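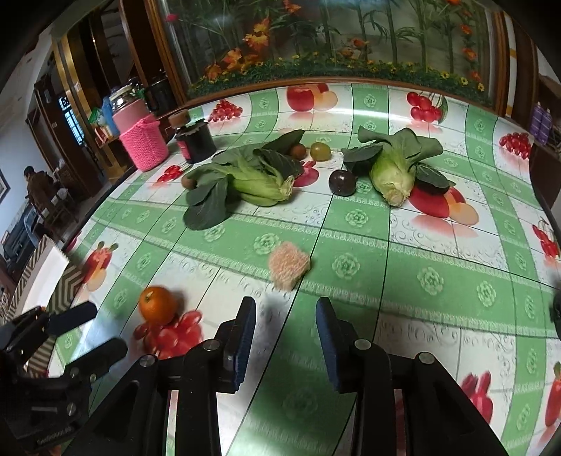 How Coins Are Made

Pick up a coin and look at it closely. It has a picture on each side, some words, a number and a rim that stands up a little higher than the rest. All of that was pressed into the metal in less than a second. Getting ready for that second takes months.

A place that makes coins is called a mint. This page follows one coin, the Visside kingfisher token, from a drawing to a finished piece. It was made at the Riltutholm mint for the town museum in Visside. Mints make tokens and medals in the same way as they make money.

Heads and tails

The two sides of a coin have proper names. The front is the obverse. On many coins this is the side with a person's head on it, so we call it "heads". The back is the reverse, or "tails". The edge is the thin part that goes all the way round. People often forget the edge, but it can have lines or even writing on it.

The flat, empty part behind the picture is called the field. The part that sticks up is called the relief. If you rub your thumb over a new coin, you can feel the relief.

Step 1: The drawing

An artist draws the design much bigger than the coin will be. The drawing has to be simple. Thin lines and tiny dots can vanish when the picture is made small. The first kingfisher drawing had reeds all along the bottom. Most of the reeds were taken out, and the bird was moved so that its beak did not touch the rim.

Step 2: The model

Next, the drawing is turned into a shape. Years ago this was always done in clay and plaster, on a model as big as a dinner plate. Now many artists do it on a computer. They decide which parts will be high and which will be low. If one part is too high, the metal will not fill it properly when the coin is pressed.

Step 3: The dies

A die is a stamp made of very hard steel. Every coin needs two, one for each side. A machine cuts the design into the steel, going in where the coin will come out. Lettering on a die is backwards, just as it is on a rubber stamp.

The dies are heated in a furnace to make them harder, then polished. Even so, they wear out. Tiny cracks can appear, and then the die has to be changed. A coin struck with a cracked die may have a thin raised line on it. Some collectors look for coins like that.

Step 4: The blanks

A coin with nothing on it yet is called a blank. Blanks are punched out of a long sheet of metal, in the same way that you cut biscuits out of dough. The leftover sheet, full of round holes, is melted down and used again.

The kingfisher blanks were made of silver. Pure silver is soft and scratches easily, so for coins that people will carry in their pockets a mint mixes silver with copper, or uses other metals altogether. A mixture of metals is called an alloy. Bronze is an alloy of copper and tin. Brass is an alloy of copper and zinc.

Punching makes metal stiff. To soften it, the blanks are heated and cooled again. This is called annealing. After that they are washed to get rid of stains, and squeezed round the outside to begin the rim.

Step 5: Striking

Now the blank goes into the press. One die sits underneath and the other is above. A steel ring called a collar goes round the blank to stop it spreading out sideways. The press brings the dies together with great force, and the metal is pushed into every part of the design. It does not melt. It moves while it is still solid.

If the inside of the collar has grooves in it, the coin comes out with lines round its edge. This is called a milled edge, or a reeded edge. Long ago some people used to shave bits of silver off coins and keep the shavings. When coins had lines round the edge, it was easy to tell if someone had been cutting them.

Presses for everyday money are very fast. The kingfisher tokens were struck slowly, up to 30 in an hour, with each one put in by hand. Every token was struck twice to make the picture sharp. Coins made with this much care, using polished dies and polished blanks, are called proofs. They usually have a shiny field like a mirror and a picture that looks frosty.

Step 6: Checking

Each token was looked at under a bright lamp. Of all the tokens struck, 108 had a mark or a scratch and were melted down. That left 2293 good ones. They went into small round plastic cases. You should hold a proof by its edge, as fingers leave grease on the metal and the marks can stay for good.

The dies were kept in a safe until January, then scored across with a grinder so that they could not be used again.

Where to see some

The museum in Visside has nine old dies in a case by the stairs, along with one of the tokens. The coin room at Proltton library has a hand press from the days before electric machines. The Thongdee collection, in the same room, is made up of coins with holes in the middle. People used to thread coins like these on a string to carry them.

Words to know

Alloy: a mixture of metals
Annealing: heating metal to make it softer
Blank: a piece of metal ready to be made into a coin
Collar: the ring that holds a blank in the press
Die: a steel stamp with a design cut into it
Field: the flat part of a coin
Mint: a place where coins are made
Obverse: the front of a coin
Relief: the raised part of a coin
Reverse: the back of a coin

Something to try

Put a coin under a sheet of thin paper and hold it still. Rub over it gently with the side of a soft pencil. The relief will show up dark and the field will stay pale. Turn the coin over and make a rubbing of the other side next to the first one, then label the obverse and the reverse.

Page last updated April 12, 2023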